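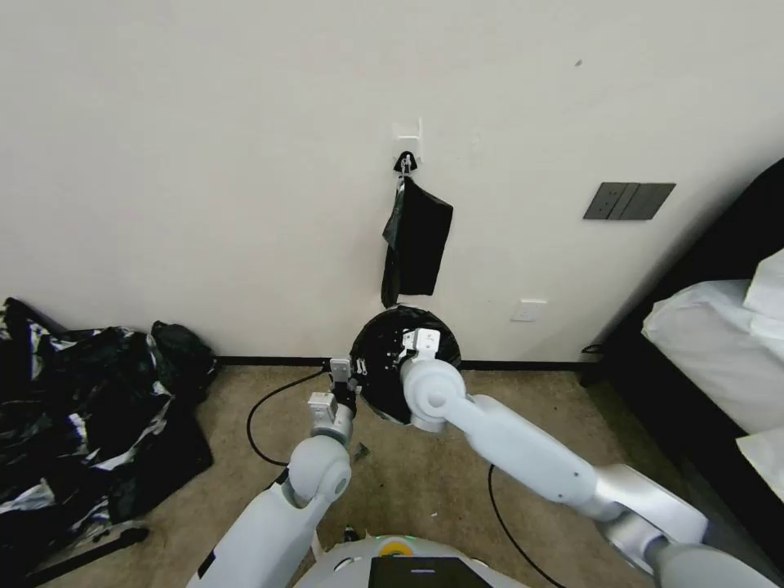
A black bag clipped to an adhesive hook, with the switch panel to its right.

Let tenants fix things to walls
Dwynwen Prothero
Aug 12, 2019

Most standard tenancy agreements still contain a clause forbidding "any fixing, adhesive or otherwise" to interior walls. The clause is older than the products it now covers. It was written for masonry nails and for the sort of tape that lifts plaster skim, and it has been copied forward without review. I think it should be struck out and replaced with a limit on load and a duty to make good.

The landlord's case rests on the cost of repair. Ynyr Pritchard, who manages 21 flats in the Bevan building, shared his end-of-tenancy figures with me. His largest single wall repair last year came to £830, and it was caused by a leaking overflow pipe. Marks left by hooks and strips were dealt with by a decorator in up to three hours per flat, most of it drying time between two coats. Repainting was already due in every one of them.

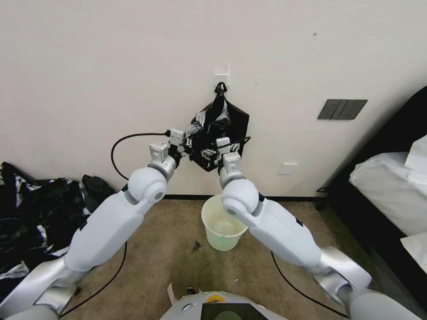
Deposit schemes should treat adhesive fixings as a separate class from drilled ones. A drilled hole removes material and may meet a cable or pipe. A stuck plate does neither, and its failure can be predicted from the weight hung on it, the paint beneath it and the direction of pull. A light bin bag on a small hook, with its plate stuck flat to the wall, pulls mainly downwards while it hangs, and sideways or outwards when the bag is held open. The outward pull is the one that peels paint. A sensible clause would therefore state a maximum load and rule out fresh or flaking paint, and would leave the choice of object to the tenant.

Gorno Lettings has used such wording since August of last year. The clause runs to two sentences. Fudov, the rival agency on the same street, keeps the full ban and does not enforce it, so a tenant cannot know before the final inspection whether a hook will be charged for. A rule applied in that way has no value as a deterrent — it only moves the argument to the day the keys go back.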